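4.2 Connecting the battery to the Puredetti 3000 inverter

1. Set the DC isolator to OFF and wait 6 minutes.
2. Fit the battery cable to port B - red to plus, black to minus.
3. Tighten both terminals to 3 Nm.
4. Set the isolator to ON. Code 892 clears when the battery is found.

Caution: do not connect solar panels to port B. 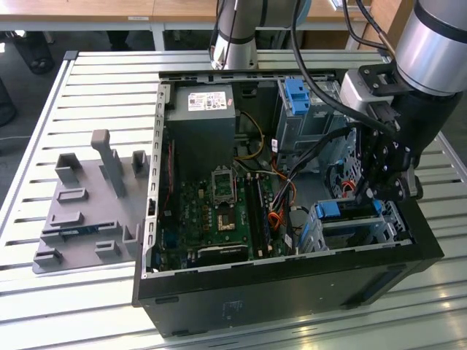
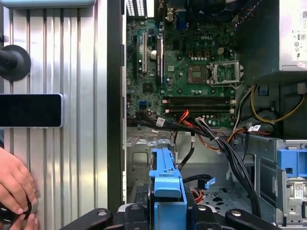
Ririco Queiroz
Technical author, Stundedard

Note: if code 892 stays on, repeat from step 1.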